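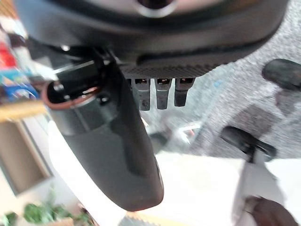
Ticket: stock export to Hsiao drops rows
Opened by: Sum-yee Kwok, Mirside
Assigned: Igor Koubek
Status: open, waiting on customer

March 18, 2024
Nightly export stops at 200 lines. Should be 1,442. No error on screen, file looks fine till you scroll down. Worked in January, before the update. Need this for the reorder, please hurry.

Igor – Got the file, thanks. Last line is complete so it's not crashing halfway. Looks like a page limit. Which version are you on? Bottom left of the login page.

Sum-yee – Says 7. Also tried from Kai-wen's login, same thing.

Igor – OK so not permissions. Try this:
Settings, Exports, Hsiao nightly
Untick "use preview settings"
Save, log out, log back in
Run it by hand, dont wait for tonight 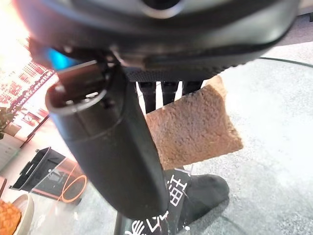

Sum-yee – Done. Now get all the rows but the supplier codes have lost their leading zeros. Hsiao rejects the lot.

Igor – Are you opening it in a spreadsheet first? That'll strip them. Send the file straight over without opening.

Sum-yee – Was opening it, yes. Sent it straight, 2 rows still rejected. Both Kemumov parts.

Igor – Those have a comma in the description, I think. Passing to I-hsuan to check the quoting. Can you take the commas out for now and resend teh file?

Sum-yee – Will do after lunch. Leave this open pls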